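Section 2: Planning and budgeting before you order anything

Updated February 2019 by Dzifa Mahama, Stenent workshop, Varkville

Okay, so you've read Section 1 and you want hand-held grippers of your own. Great! Please don't open the order form yet. I did that the first time (the very first evening, with a cup of tea and far too much confidence) and ended up with a box of fingertips that fit none of my jaws. Work through the steps below with a pencil and you'll spend less than I did.

2.1 Decide what you're buying for

1. Write down the jobs you want recorded, in plain words. "Put the cup back on the shelf" is fine. "Household tasks" is no help at all when you're picking a jaw.

2. Next to each job, write the widest thing the gripper has to close on and the heaviest thing it has to lift. Kitchen scales are good enough for this.

3. Decide whether one person will work alone or two people will work side by side. This changes the budget more than anything else on the page, so settle it now, before anybody gets attached to a number.

Note: If you can't decide, price it for two people and see how you feel. You can always cross a line out.

2.2 Walk the room

4. Stand where the operator will stand, hold your arms out and turn around slowly. Anything you hit has to move or you need a different spot.

5. Look up as well. Light coming from overhead changes through the day, and you may want money set aside for a blind. I forgot this and had to take it out of the cable budget, which made for a very short cable.

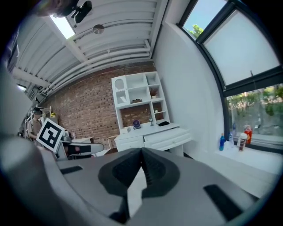
6. Check your shelves and desks for height. I like a mix of low and high surfaces, and ordinary furniture does the job perfectly well, so try what you already own before you price anything new.

Caution: Don't run cables across the place where people walk. Put the cost of floor covers in the plan from the start, even if it looks fussy.

2.3 Fill in the sheet

7. List the grippers first, then spare fingertips, then markers, then storage cards, then chargers. Keep that order, as it matches the Telby order form and you won't be hopping back and forth between pages.

8. Allow 2 sets of spare fingertips for each gripper. They're cheap and they wear, and waiting on a parcel with everybody standing about is miserable.

9. Add 10 percent for shipping and small surprises. My own first sheet came to $1,002 before I added it, and yes, I used every bit of it.

10. Get a second quote. I ask Gill as well as Telby, and I send both of them exactly the same list so I can lay the replies next to each other.

Note: Ask whether the price includes the mounting screws. Gill includes them. Telby charges for them separately, or did when I last ordered in June.

2.4 Before you press send

11. Check the jaw code against the fingertip code. Then check it again (see my box of fingertips, above).

12. Ask how long repairs take, and whether you can have a loaner while yours is away. Mine lets me keep one for up to two weeks.

13. Save the quote and the sheet in the same folder. You'll need both for Section 3, where we unpack the boxes and check the parts off against the list.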